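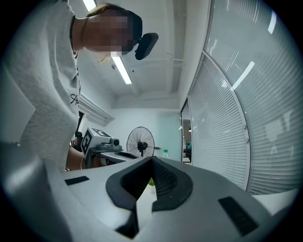 Gripper pair in use, fan and plant behind. Saturday, glass-walled room.

Clovemer > Workshop notebook > Handheld line

Print this page | E-mail this page

Saturday, March. Entered by bench staff, Plalen room

Finished the shift at 194 runs, 54 of them redone after the check. Target was 202, so we're short, but the redo pile is smaller than it was on the Brateck job.

Main change for us is where the hours go. Packing used to be hands and a trolley. Now the same people do the task slowly with a gripper in each hand, and the afternoon goes to sorting good runs from bad. Wrists get sore before backs do. Two of us have asked for shorter blocks – 100 runs, then swap to checking.

Rizk wants the packing cell running on its own by winter. Day crew asked what happens to their roster then. The answer so far is that they move to checking and restocking, same pay grade. Not in writing yet. Ask again.

To do:
– new mesh for the spare jaws
– label the chargers left and right
– move the run sheet to the door side of the bench
– ask Rizk if redone runs count toward the target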